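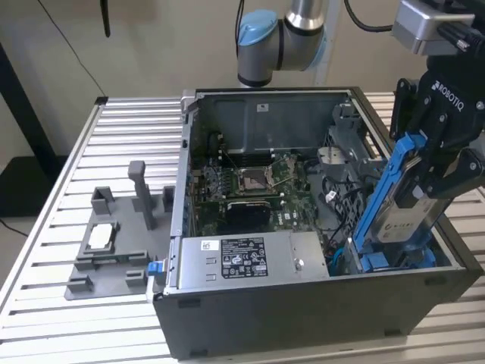
An open desktop tower with its side panel off.

Old computers: drop-off moves to Kelitz Hall in June

The electronics collection at the Skernby depot closes at the end of May while the yard is resurfaced. Through June, residents can bring old equipment to the side entrance of Kelitz Hall between 4 and 7 p.m. on any weekday.

We take desktops, laptops, monitors, printers, phones and loose cables. We can't take refrigerators, microwaves or anything with a cracked or swollen battery. Call Farzana Sial at extension 688 about those and she will arrange a pickup.

Please copy anything you want to keep before you come. Drives are wiped or shredded at Skurkance, the county's recycler, and files can't be recovered afterward. If you would like to keep the drive, take it out at home - there is no bench at the hall for doing this. A desktop with the drive missing is still fine to hand in.

Each household may bring up to five items per visit. Businesses need to book ahead with Jairo Paucar at extension 927 and pay the usual fee.

Parking is limited to the four spaces by the side door, so please unload and move on. The depot reopens in July with its normal hours.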